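The hours that never make the brochure

When people sell you a two-armed robot cell, they talk about the arms. They talk about reach and payload and how gently the grippers can hold an egg. I have sat through three of these pitches, the latest in September from a firm called Lashari, and I have yet to hear one of them mention cables unless somebody in the room brings it up.

I bring it up every time now. At Ulolside, where I help look after one small cell, we started keeping a plain log of stoppages. Over 90 working days it came to 18 entries that cost us more than an hour. Most of them had to do with a wire, a plug, or a bolt at the foot of an arm. The software was blamed for nearly all of them on the first morning, and I'm afraid I did some of the blaming.

Take the cable that feeds the gripper. It has to follow every twist the arm can make, so it needs slack. Slack swings about, though, and finds things to catch on. Tie it down and you have moved the strain to the plug at the wrist, where it will work away quietly for weeks. There is a right amount of loop, and as far as I can tell you learn it by getting it wrong. Ieva Dzene, who set up our cell, marks her loops with tape and then runs the arms at a crawl through the worst poses she can think of. It takes her an afternoon. The quote we were given for "commissioning" allowed for none of this.
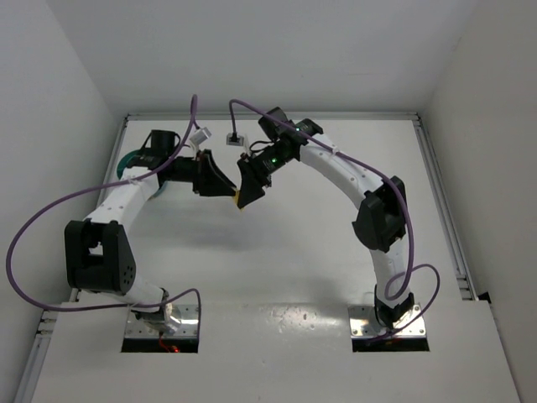
Two arms meeting over a small yellow object, with the purple cables looped along each side.

The meeting of two grippers is the bit that impresses visitors, and I can see why. I would ask them to look lower down. Each arm stands on its own base plate, and when the arms have to share one object, a small shift in either base becomes an error at the fingertips. You can correct it in software for a while. People do – and then they correct the correction, until no one is sure what the numbers mean. Dehua Fang at Skikska told me he had inherited a cell in that state and ended up wiping the lot and measuring from the plates again. I believe him, having done much the same.

None of this makes the machines useless. Ours earns its place on some days. But I distrust any sum that treats looking after it as a rounding error. The budget put before us had 1,280 for yearly upkeep, and we had gone past 2,000 before the year was out, without counting Ieva's afternoons.

So if you are being shown one of these cells, ask who changes the gripper cable and how long the arms are off while it's done. Ask to see the base plates with the covers away. Lashari promised to write back to me on both points, and I am still waiting.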